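Shape blocks

Shape blocks are small solid pieces, usually of wood, cut to simple outlines and painted in plain colors. They are used in homes and preschools for sorting, matching and early building play.
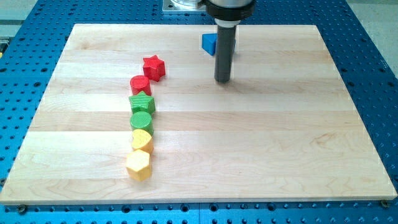
Materials and finish

Most wooden sets are cut from beech, maple or birch. These woods have a close grain and do not splinter easily when the edges are rounded. Softer woods such as pine are cheaper but dent when dropped. Color is applied as a water-based paint or as a stain that leaves the grain showing. Stained blocks fade faster near a window.

Sorting play

A child can sort the same set by color or by shape, and the two tasks are not equally easy. Many children match colors first. Switching from one rule to the other partway through a game is harder, and children under 4 often keep using the old rule after being told the new one.

Teachers usually begin with two colors and add more later. Shaimaa Abdel Rahman, who taught preschool in Casturstead, kept the first lesson to 5 minutes and let the children name the shapes in their own words — "roof" for triangle was common.

The Stornach set

The Stornach set was sold to schools by mail order. It was designed by Arne Eichhorn and came in a flat box with a sliding lid. Each block was cut to the same thickness so that different shapes could be stacked together. A larger edition of 200 pieces was meant for shared classrooms.

Care

Painted blocks are wiped with a damp cloth and dried at once. Soaking raises the grain and loosens the paint.

See also: Pattern blocks, Shape sorter, Stacking toy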